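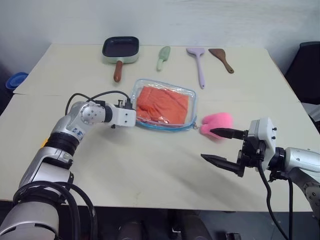

Irnumov Audio develops software and provides studio services for the restoration, editing, and mastering of recorded sound. The company's clients include record labels, public archives, broadcasters, and independent musicians. Its work is organized on the principle that each tool should have a single, well-understood purpose, much as a cook keeps a slotted turner next to a flat spatula and reaches for one or the other according to what is in the pan. Each Irnumov product is therefore offered separately, and customers may license only the parts they need.

## Our Products

**Jindo** is a noise reduction and dialogue repair application for Mac and Windows. It is used on location recordings, interviews, and live concert tapes to reduce hum, wind, traffic, and room echo. Jindo operates as a stand-alone program or as a plug-in within most major editing systems.

**Gellen** is a transfer and cataloging system for tape collections. It records the condition of each reel, the playback speed, and the equalization used, and stores this information with the finished audio file. Archives that hold mixed formats may set up a separate profile for each type of machine.

Both products are supported by the same staff who develop them. Software updates are released in April and again in the fall. Customers with a current maintenance plan receive all updates at no added charge.

## Studio Services

The company maintains 3 mastering rooms and a tape transfer room at its Dunmore facility. Services include:

- Mastering for vinyl, CD, and streaming release
- Transfer of quarter-inch, half-inch, and two-inch analog tape
- Repair of damaged or incomplete recordings
- Written condition reports for estates and insurers

Tapes accepted for transfer are inspected on arrival and stored in a climate-controlled vault until they are returned. The vault holds up to 400 reels. Clients with larger collections are asked to arrange delivery in stages. No original material is discarded or altered without written permission from the owner.

Attended sessions are available by appointment. Unattended work is delivered through a secure download page, and one round of revisions is included in the quoted price.

## Training

Irnumov offers a 5-day course in audio restoration at Dunmore. The course covers critical listening, tape handling, and the use of Jindo in professional settings. Enrollment is limited to ensure that every participant has a workstation. Applicants should have basic experience with a digital audio editor. Schools and archives may request a shorter course at their own location.

## Our Staff

The company employs 57 people in engineering, software development, customer support, and administration. Many of the engineers are also working musicians. Open positions are posted on the Careers page, and applications are reviewed throughout the year.

## Contact

Questions about licensing should be sent to the sales office. Requests for studio time or tape transfer should be made through the booking form and should list the format, length, and known condition of the material.

Page last updated Nov 29, 2024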